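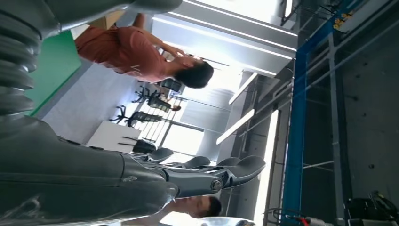
Plestwood Street Tree Replacement, second progress report
Prepared for the Gebru Fund by Asnakech Lencho
2020-04-17

Planting is on schedule. I would ask you to read that with some caution, as planting is the easy part and the grant was made for shade, which we won't have for fifteen years.

Of the 482 trees in the plan, 188 are in the ground. Most are lindens and hackberries, with a smaller number of swamp white oaks on the low blocks near the creek. The oaks came from the nursery with circling roots, worse than I was led to expect when I placed the order. We cut what we could and sent 13 back. The nursery has promised replacements in the fall and says the remaining trees will "grow out of it." I have heard that before about other oaks and would not build a budget on it.

Survival. The first report gave a survival rate for last fall's planting that I now think was too kind. It was taken in winter, when a dead linden and a sleeping one look much alike. Tsion Gudeta is going back over the same blocks now that buds are breaking, scratching bark where there is any doubt. Please disregard the earlier rate until her list is finished.

Watering. The Cistemia watering bags are on every new tree on the east side. They hold water and they look tidy. Whether they do more for a young tree than a bucket and a decent ring of mulch, I can't say, and neither can the supplier, who answered my question with a brochure. We left the bags off two blocks of hackberries so there will be something to compare in September. Several bags have already been found flat against the trunk with wet bark behind them, and I don't like that at all.

Soil. You asked about Skorkudance, the root additive mentioned in the original proposal. We have not bought any. The soil tests show compaction and road salt, and I have seen no evidence that a powder fixes either one. I would like to move that line, $1,248, to wood chips and the rental of an air spade. This needs your written approval.

Still open:
— Utility marking on the north end. Requested twice, no dates yet.
— Stakes. Last year's should come off this month; some ties are already tight.
— The pruning contract. The one bid received assumes topping under the wires, and I won't sign it as written.

The next report will include Tsion's survival list block by block, with the failures shown by species and nursery lot.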